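Pre-Run Safety Checklist, Tabletop Arm Control Stack
Site: Cunville
Release candidate: Lurkix planner, build 435
Checked by: Styliani Konstantinidis
Reviewed by: Nektarios Deligiannis
Day: Tuesday

Mark each line OK, FAIL or N/A. A FAIL in sections 1 to 3 stops the run. Comments go under the line they belong to.

SECTION 1. CONFIGURATION

1.1 Robot description file matches the arm in the Sampaio cell. OK
1.2 Joint limits loaded from the cell file, not the package default. OK
Comment: the default file still allows more wrist travel than the cable guide does. Ticket is open. Until it closes, check this line by printing the loaded values, not by reading the launch file.
1.3 Tool mass and center of gravity set for the current gripper. OK
1.4 Config checked in, no local edits. FAIL, then OK
Comment: two local edits on the planning machine, both to logging. Reverted and relaunched before going on. SK

SECTION 2. STOP AND FAULT HANDLING

2.1 Software stop halts motion from the operator screen. OK
2.2 Software stop halts motion with the planner process frozen. OK
2.3 Lost heartbeat puts the controller in hold. OK
Comment: hold came in at 42 ms. Our limit for this cell is 50. ND wants the worst case logged as well as the last value. Agreed, will add it to the Trellen monitor.
2.4 Restart after a fault needs an operator to confirm. OK
2.5 Hardware stop tested at the cell. N/A
Comment: simulator session only. Must be done in person before power goes to the real arm. An OK on 2.1 does not cover this line.

SECTION 3. COLLISION MODEL

3.1 Table surface present in the planning scene. OK
3.2 Table border modeled at full width. OK
Comment: this was wrong in the last build. The planner took the table to end at the white top and would route the elbow low over the orange border.
3.3 Structures on both sides of the table present as collision objects. OK
Comment: the box on the left overhangs the table edge. Make sure the collision box covers the part that sticks out. The one on the right is larger and set at an angle, so an axis-aligned box wastes a lot of free space there. Left it that way for now.
3.4 Self-collision pairs generated again after any change to the arm model. OK
3.5 Held object attached to the gripper after grasp, removed after release. OK

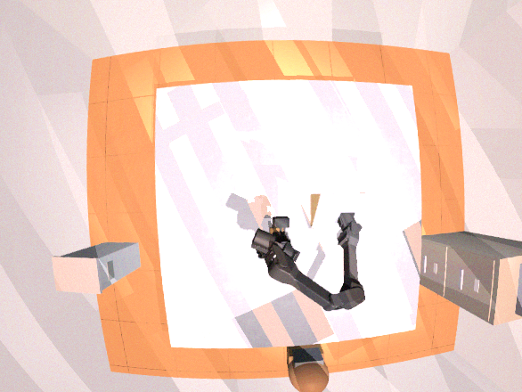
3.6 Folded poses checked for clearance between the forearm and the upper links. OK
Comment: ran 11 folded start poses. All planned without contact. One took the full time allowance and came back with a long detour, which is safe but too slow to ship. Saved the seed and sent it to ND.

SECTION 4. PERCEPTION

4.1 Camera calibration newer than the last change to the camera mount. OK
4.2 Detector output agrees with simulator ground truth within tolerance. FAIL
Comment: fails under the hard-light preset. Strong diagonal shadows on a white top give false edges, and pale objects wash out. The detector either loses the object or draws its outline around the shadow. Passes on the soft-light preset. SK
Comment: do not widen the tolerance to get this through. Fix exposure handling first, then rerun both presets. ND
4.3 Low-confidence detections are dropped before they reach the planner. OK
4.4 Planner refuses to start on a stale scene. OK
Comment: tested by pausing the camera topic. Error text says "no plan found," which sends people looking in the wrong place. Please reword.

SECTION 5. TRAJECTORY EXECUTION

5.1 Speed scaling set to the reduced value for first runs. OK
5.2 Acceleration limits applied after time scaling, not only before. OK
5.3 Replan during motion brings the arm to a controlled stop first. OK
5.4 Gripper command times out if there is no position feedback. OK
Comment: the timeout works, but the task layer retries without telling the operator. Cap is 2 retries. Should show on the screen.

SECTION 6. RECORDS

6.1 Logs saved with build number and preset name. OK
6.2 Open items entered in the tracker. OK

RESULT

Released for simulator use on the soft-light preset. Not released for the Sampaio cell. Line 4.2 has to pass on both presets and line 2.5 has to be signed at the cell. Next check is planned for May, same two people, starting again from 1.1.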